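Wenoner Community Kitchen – progress report to the Adelport Food Fund
Period covered: January to April
Grant purpose: hot lunch program, Adelport and Lurkbridge sites

Sorry this is a few days behind. Short version: Adelport is on track, Lurkbridge opened late, money is fine except for the van.

Meals
1,012 lunches served across both sites in the period. Most of that is Adelport. Lurkbridge only ran for the last 7 weeks, after the gas inspection got pushed back twice, so please don't read too much into the split yet. Busiest day is still Friday. We now cook extra soup on Fridays and freeze what's left for Monday.

Menu is on a set rotation. Bean chili, baked pasta, chicken and rice, the lentil thing people complain about and then finish. Vegetarian choice every day as agreed in the grant letter. Low-salt option asked for by several of the older guests, started in April, going well so far.

People
199 households registered. Registration form was too long and we cut it to one page – sign-ups got quicker right away and the line at the door is shorter. We dropped the question on income, which you OK'd by email. Still no good way to track people who use both sites. Working on it, probably a shared spreadsheet, nothing fancy.

Lurkbridge
Open four days a week. Kitchen is small, two burners and a warming oven, so the main dish gets cooked at Adelport and driven over. Works, but it ties up the van from 10:30 until after lunch. Second sink is in. Floor drain still slow, landlord has been told three times and says he will sent someone.

Tableware
We moved off disposables in this period, which was one of the targets. Plates are a mix of donated and bought secondhand. Trash pickup at Adelport is down to once a week as a result. The dishwashing load is bigger than we planned for and a rinse station should have been in the original budget. Will put it in the next one. 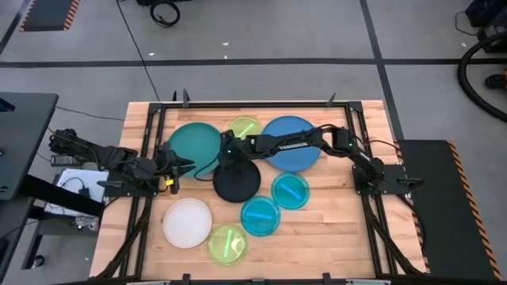 Round plates on a butcher-block top, a dark teal one and a blue one among them.

Some breakage, less than expected. Bowls are the real shortage. We had to serve soup in mugs more than once and guests were nice about it, but it slows everything down. Looking for a bulk lot.

Budget
Food costs slightly under. Two reasons – the Obura produce share came through every week, and we stopped buying bread in small orders. Van is over. New brakes and a tire, neither of them planned. We would like to move the leftover disposables money to vehicle costs, same total, no new funds requested. Form attached seperately, please confirm if that is enough or if you need a letter as well.

Not done yet
Guest survey. Written, not handed out.
Allergen signs at Lurkbridge. Adelport has them.
Evening meal trial. Pushed to next period, no staff hours for it right now.

Next period
Bowls and rinse station quote first. Then a fifth day at Lurkbridge if the cooking schedule allows. Food safety refresher for all 4 shift leads, booked. Survey out and back before the next report.

Receipts in the shared folder, sorted by month. Two are missing for March, will add when found.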